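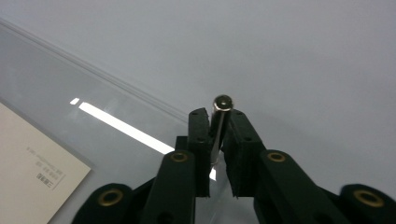

1/ Subtitles vs. dubbing, round 3278

OK, I finished all of Prurthorpe last night and I have to talk about the subtitles, because wow. Whoever wrote these deserves an award and a long nap.

2/ I watched the first two episodes dubbed while cooking. Fine! Good voices! Then I switched to the original audio and it was a different show. The detective mumbles. Her boss never finishes a sentence. The dub had cleaned all of that up.

3/ The credits say Ľubica Kolář did the English subtitles, so I'm now a Ľubica Kolář fan account. There's a pun in episode four about a ferry and a funeral, and it WORKS in English. How?? 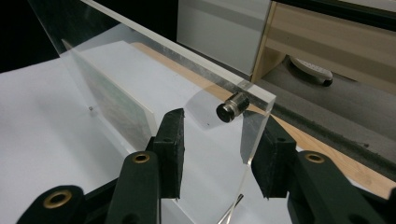

4/ The interrogation episode is the one to try if you're on the fence. Two people, one room, a whole hour of them talking over each other – and I never lost track of who was speaking. They sit on either side of a clear sheet, picture acrylic with a thick, polished edge that catches the light, and every time someone leans in you get a face and a reflection together. The lines stay short so you can keep your eyes on both.

5/ Small gripe: the song in the finale isn't subtitled at all. I need to know what she's singing! I rewound it so many times.

6/ Next up is Clullum, which a bunch of you keep yelling at me to watch. Subtitles on from minute one this time. If anyone has seen it both ways, tell me which episode the dub ruins (no spoilers past the wedding please) – I'm starting at 9 tonight with soup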